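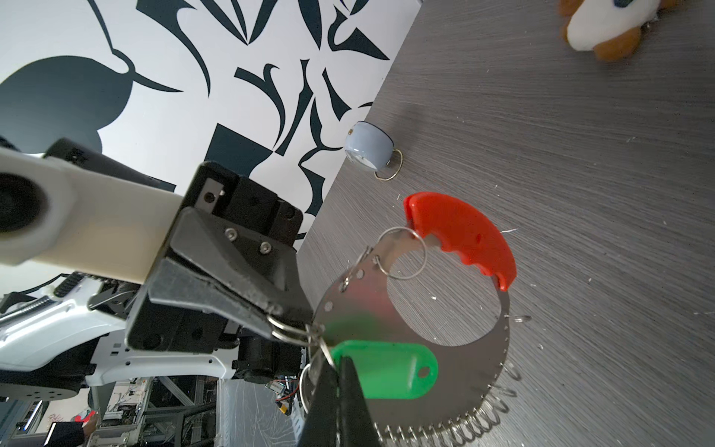 Setting up small-object handling on the Drello arm

These instructions apply to the Drello arm supplied with the standard two-finger gripper. They are intended for schools, libraries and service counters that have taken the unit on a trial licence. Allow 17 minutes for a first set-up.

Before you begin

Fasten the base to the work surface and confirm that the emergency stop is within reach of the operator. Check the socket-head screws on the upper finger and tighten any that have moved. Wipe the tabletop. Small debris can be mistaken for an edge by the wrist camera.

Teaching a grip on keys and rings

1. Open the Gritalex console and select Teach, then Small Metal.

2. Place the key ring or organiser flat on the table, with any coloured tags spread out from the metal. Red and green tags are recognised reliably; clear tags are not.

3. Guide the arm by hand until the fingertips sit on either side of the rings. Approach at an angle where the table allows it.

4. Set closing force to level 2. Higher settings may bend light split rings.

5. Press Close, wait for the tone, and raise the arm slowly. Save the grip under a name your colleagues will recognise.

6. Repeat the lift with the tags in a different position. The console stores up to 17 variations of each grip.

If the object slips

Lower the arm, open the fingers and move the contact point closer to the thickest part of the bunch. Loose rings that hang below the fingertips are acceptable, provided they do not catch on the lower finger — if they do, rotate the wrist and teach the grip again.

Maintenance

Finger pads should be inspected monthly and replaced after 1,200 cycles. Replacement pads are available from Barketti. Enquiries about trial licences should be directed to Mwanaisha Biwott, Customer Programs.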